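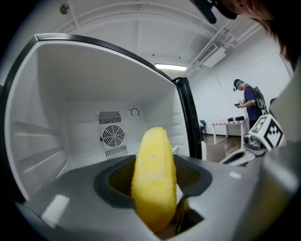 The fridge with its door open, and the banana.

The Fridge at Polen Street

Dougal Nisbet wanted 200 dollars for the fridge and Abla Saliba had told him on the phone that she would pay it if the light worked and the thing got cold. He said it got cold. He didn't mention the light.

He brought it up on a trolley with Digby Stubbs on the low end. Digby was the bigger of the two but he had a shoulder, and he mentioned the shoulder on both landings. At the top they walked it across the floorboards and stood it where she pointed, and Dougal pulled the tape off the door and opened it for her like a man showing a car.

"Valtach," he said. "They don't make them anymore."

"Why not?"

"Went broke, I think."

She looked in. Somebody had cleaned it well. The walls were white and there were ridges down the side where the shelves would slide in, and at the back there was the vent with its round fan cover, and next to that the dial.

"Where are the shelves?" she said.

Dougal looked in too. He looked at the ridges and then at Digby.

"They were in the bath," Digby said.

"Whose bath?"

"Mine. You said wash them, so I washed them."

"I said wash them and put them back."

"You said wash them."

Abla left them to it and went over to the table. It was the first thing she had bought for the place, a white table, and she had put her mother's checked cloth on it so that it would stop looking like something from a clinic. The rest of the room she could do less about. There were pipes running across the ceiling, painted white to match, and a long fluorescent light that made everyone look as though they had been up all night. The air conditioner hung off the ceiling as well. The agent had called it a feature.

She had taken the room in September to cook in. The plan was lunches, four days a week, for the people in the offices along Polen Street, who at the moment walked ten minutes each way for a bad roll. She had the bench coming and the stove coming. Alasdair Rutherford, who owned the building, had agreed to both after a lot of letters, and he had agreed to the fridge without being asked, because he thought it was for milk.

"We'll bring them tomorrow," Dougal said behind her. "The shelves. First thing."

"What about the drawer at the bottom? Was there a drawer?"

The men had another look.

"There might have been a drawer," Dougal said.

She gave him 100 and told him the other half was for the shelves. He put the notes in his shirt pocket and buttoned it. Digby plugged the fridge in before they left, and the two of them stood with their heads on one side, listening, until it shuddered and began to hum.

"There she goes," Digby said.

When she could no longer hear the trolley on the stairs she got down on her knees and turned the dial to the middle, then a bit past the middle. She shut the door and waited, and opened it, and shut it again. The seal was good. It was black and soft and it took hold of the body of the fridge all the way round with a small kissing noise. She ran her thumb along it looking for splits and didn't find any.

It seemed wrong to leave it running with nothing in it. She went through her bag. She had her keys, a pen, the receipt book and the banana she had meant to have at eleven, which had been under the receipt book and had suffered a bit. She put it in on the floor of the fridge, at the back, beneath the fan. It fell over. She stood it up in the corner and it fell over again, so she let it lie there.

Then she rang her brother-in-law about the bench.

Přemysl Vrabec was not really her brother-in-law. He had been married to her cousin for a while, and when that ended he had gone on turning up to things. He built kitchens for a firm called Verbruggen and did other people's on weekends, and he talked on the phone as though he were paying for it by the word.

"Fridge came," she said.

"Which side does it open?"

She looked. "Right. The door swings out to the right."

"And the table is where?"

"On the right."

He was quiet. She could hear a saw going wherever he was.

"So move the table," he said.

"I like the table there. It's got the wall behind it."

"Then every time you open the fridge you walk around the door to get to the table. Eight hours a day you walk around the door."

"Can you change the side?"

"On a Valtach? No."

She hadn't told him it was a Valtach. She supposed Dougal had tried to sell it to him first. She said she would think about it, and he said to measure before she thought, and hung up.

She measured. With the door open there was room to get by if she went sideways, and not much room if she was carrying a pot. She tried it with the cardboard box from the floor, holding it out in front of her with both arms. The first time she clipped the door and the second time she got through. She put the box down where it had been and tried pulling the table toward her, but the cloth slid and the room looked crooked, and she pushed it back.

It was getting on for five. The offices were letting out and she could hear them down on the footpath, a whole street of people who hadn't had a proper lunch. She turned off the light, and turned it on again, and went and opened the fridge.

It wasn't cold yet but it was cooler than the room. She held her hand flat in front of the fan cover and felt the air move. There was no light inside. She found the little socket where a globe should have gone, and wrote "globe" on the back of the receipt book, and under it "shelves", "drawer?" and "door".

She took the banana out, sat down on the chair and ate it, and looked at the fridge from there with its door open.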